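Section 4: Pitching the Ditow tent for the first time

Do your first pitch at home, on grass, with plenty of daylight left. The Ditow goes up fast once your hands know the order, and learning that order in the yard is a lot more fun than learning it on a windy ridge! Allow half an hour the first time. Most owners are down to a few minutes by their third try.

Before you start

Empty the stuff sack and check that you have the inner tent, the flysheet, two long poles (gold tips), one short ridge pole (gray tips), the peg bag and the repair sleeve. The model number is 3654 and is sewn into the seam by the door. Please have it handy if you write to us about spares.

CAUTION: Never shake the poles out by one end. The sections snap together hard and can chip at the joints. Fit them by hand, one at a time, and look for gaps before you bend anything.

4.1 Inner tent

1. Spread the inner flat, floor side down, with the door facing away from the wind.

2. Peg the two corners on the windy side first. Push each peg in at a slant, with the head leaning away from the tent.

3. Assemble both long poles and lay them across the inner so they form an X.

4. Seat a gold tip in the grommet at each corner. The last one takes a firm push. Bend the pole with a flat palm near the middle and let it curve evenly.

5. Clip the inner to the poles, working from the corners up to the crown. 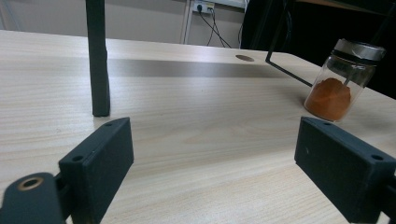
6. Slide the ridge pole through the small sleeve at the crown until both gray tips click into their cups. Suddenly there's headroom — this is the part everyone loves.

7. Peg the remaining corners. The floor should be snug, with no big wrinkles, but you should still be able to pinch up a little fabric in the center.

Note: On rock or packed gravel, swap the pegs for fist-sized stones. Tie the corner loops to them with short lengths of cord.

4.2 Flysheet

1. Find the red webbing tab on the fly and match it to the red tab on the inner. Get this one right and everything else lines up.

2. Throw the fly over from the windy side. If it's gusting, hold the red corner under your knee while you clip it.

3. Clip all four corners, then close the door zipper before you tighten anything. Tensioning with the door open strains the zipper.

4. Tighten opposite corners in pairs, a little at a time.

5. Run out the guylines. Each is 300 cm long and has a slider that locks when you let go. In calm weather, two are plenty.

CAUTION: Do not cook inside the tent or the porch. Burning stoves give off carbon monoxide, and the fly fabric melts.

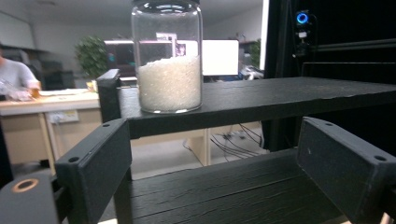 4.3 Fine-tuning in the field

Nylon relaxes when it gets damp, so go around the corners once more before bed. It's a small job and it makes for a much quieter night. Greer Pringle, who tested our early samples above Droltcombe in March, also likes to lower the windward edge of the fly until it nearly brushes the ground. We tried it and now we all do it.

If you wake up to drips, open both roof vents fully. The moisture is usually your own breath collecting on the fly, and moving air clears it.

4.4 Packing away

1. Wipe off the worst of the water and grit.

2. Push the poles out of the grommets. Fold them from the middle, so the cord inside stays evenly stretched.

3. Roll the inner and fly together around the poles, or stuff them in loose and carry the poles outside your pack. The tent body alone weighs 1278 g and the pegs and poles another 410 g, so it's easy to split the load between two people.

4. At home, hang everything up until it is fully dry before storing it.
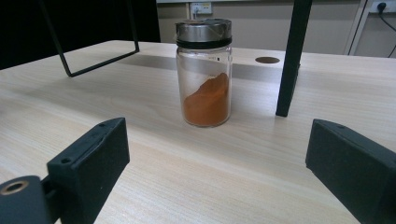 Clear jar with metal lid, on a wooden tabletop.

Pole repairs and the use of the sleeve are covered in Section 5.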